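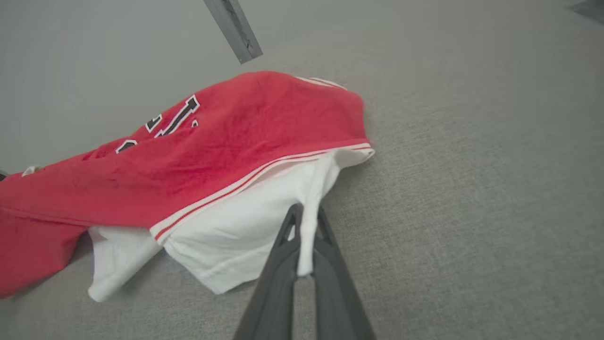
Wendik Kit Register: README

Contents of the folder

kit.csv - one row per garment
bundles.csv - one row per bundle, with the garments that were in it
trims.txt - permitted values for the trim and edging fields
care.txt - washing and folding notes, by fabric
changes.txt - what has been altered between versions

Purpose

The register describes sports clothing as it arrives at the Tukotstead store: shirts, shorts, bibs and plain white items that come in mixed with them. It is used to decide what is washed with what, what is folded, and what goes back on the shelf under which heading. It replaces the paper sheets, which used a different set of colour names and are not compatible with kit.csv.

Version 4 is the current version. Files from version 3 will load, but the edging column will be empty.

Garment fields

id - Issued at first entry and never reused.

type - One of shirt, shorts, bib, sock, cloth, unknown. If the item is crumpled and its outline cannot be made out, enter "unknown" and correct it after folding. "Cloth" is for white items with no collar, sleeve or waistband showing.

colour_main - The plain name of the largest area. Orange-leaning reds are entered as "red", with "orange cast" in the notes. The old sheets used "scarlet" for these and "cherry" for the darker ones. Both map to "red".

colour_second - Trim, lettering and panels are not counted here. Leave blank for most shirts.

edging - Free order, main colour first. A white band with a thin red stripe is "white/red thin". The same stripe at two places on a garment is entered once.

lettering - Colour of the characters, then colour of the outline: "black/white" for black block characters outlined in white. "None" means the item has been opened out and checked on both sides. Blank means it has not been checked.

lettering_text - Only what can be read in full. Characters lost in a fold are not guessed from their shape, and a partial number is left out. Fill this in once the garment is flat.

surface - Knit, woven or unknown.

care_code - See care.txt.

Bundle fields

bundle_id - Issued at the table.

top_item, under_item - Which garment lies over which. A red shirt with a white item coming out from beneath it is the commonest pairing in the register. Where flaps show on more than one side, do not enter them as separate items until the bundle has been parted. They usually belong to one garment.

contact - "Yes" if coloured fabric touches white. All such bundles are parted before washing.

state - Crumpled, part folded, flat or folded. "Part folded" needs at least one deliberate crease. A shirt whose end has merely turned over on itself is crumpled.

Procedure at the table

1. Lay the bundle on the grey fabric cover. White hems are hard to follow on the bare tabletop.

2. Enter the bundle before moving anything.

3. Part the white items from the coloured ones, taking hold of the white fabric by a loose part and not by a seam.

4. Open each garment face down, sleeves out. Smooth from the centre.

5. Turn it over, read the lettering and complete the row.

6. Assign the care code and place the garment in the matching basket.

Care codes

W40 - white, no lettering, 40 degrees.
C20 - red and other strong colours, 20 degrees, inside out.
L20 - anything with applied lettering, 20 degrees, inside out, no tumble drying.
H - hold. Colour transfer or damage, see notes.

L20 takes priority over C20. A white garment with coloured trim is not W40 - use C20 with whites excluded from the load.

Folding

Shirts are folded to the Nørgaard width, which is the width of the narrow shelf. Lettering faces up and the creases are kept off it where the size allows. Edging at the hem should show at the front of the stack. White cloths are folded in quarters and kept on the Siten rack.

Known problems

The November entries were made under the yellow lamp, and 19 of them have a main colour that needs checking against the garment.

"Knit" has been used too freely. A wrinkled surface is not enough for it.

Two spellings of the edging value are in circulation, "white/red thin" and "white-red thin". The loader accepts both and writes the first.

Sizes are not recorded. The labels are worn on the older shirts and the column was dropped in version 2.

Corrections

Send the id, the field and the new value. Do not edit kit.csv directly - it is rebuilt at 19:00 and local changes are lost.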